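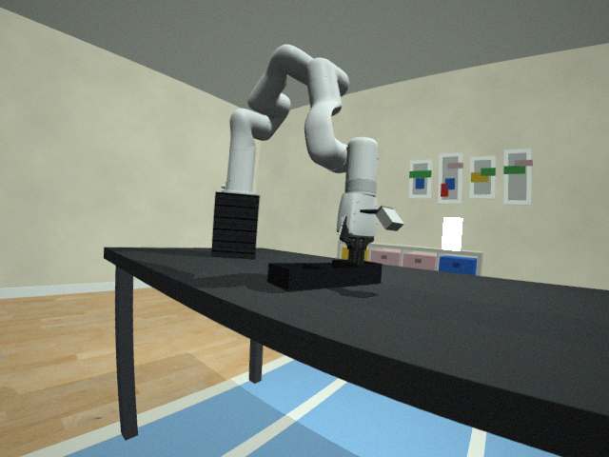 *A white jointed arm beside a long black table, in a computer rendering.*

When the first programme of the Luso season was announced, few subscribers recognised the title that opened it. Fliltden, a black-and-white drama set among the families of a salt works, had been out of circulation for decades. The only known print was kept in a private collection, its final reel badly shrunken, and the film survived chiefly in the memory of those who had attended its short original run.

The restoration shown in October was prepared by the Kasprzak laboratory over 4 years. Its staff worked from the private print and from a set of sound negatives held separately, which proved to be in far better condition. Where the two elements disagreed in length, the laboratory followed the sound. Several scenes are consequently longer than the versions described in contemporary notices, and one conversation at the harbour wall, formerly a matter of a few lines, now runs for 5 minutes without a cut.

The director, known professionally by the single name Funinetti, came to the cinema from the theatre and retained a stage director's interest in entrances. Characters in Fliltden are seldom introduced by dialogue. They cross a yard, wait at a gate or pass behind a window, and the audience is left to establish their relation to one another. The method places considerable demands on the opening half hour, which the distributors of the day attempted to shorten.

Brian Kaijage, who wrote the programme notes for the season, argues that the cuts did lasting damage to the film's reputation. With its early scenes removed, the quarrel between the two brothers appeared to have no cause, and reviewers judged the story careless. In the restored version the quarrel is prepared with great patience. The younger brother's silence at the weighing shed, long regarded as a weakness in the performance, can now be understood as the centre of the drama.
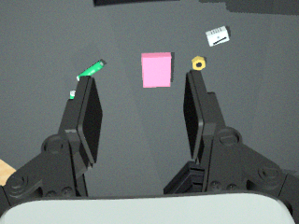 Ankit Pandey takes a more reserved view, holding that the additional footage improves the first act but leaves the last one slow, and that the harbour conversation would have been trimmed by the director himself had he been given the opportunity.

The surviving correspondence does not settle the question. Funinetti complained of the distributors' cuts, but made no mention of the harbour scene in any letter so far catalogued.

The Luso has 295 seats, and both October screenings were fully booked. A further showing has been arranged for a Tuesday evening, with the shorter release version to be presented at a later date for comparison.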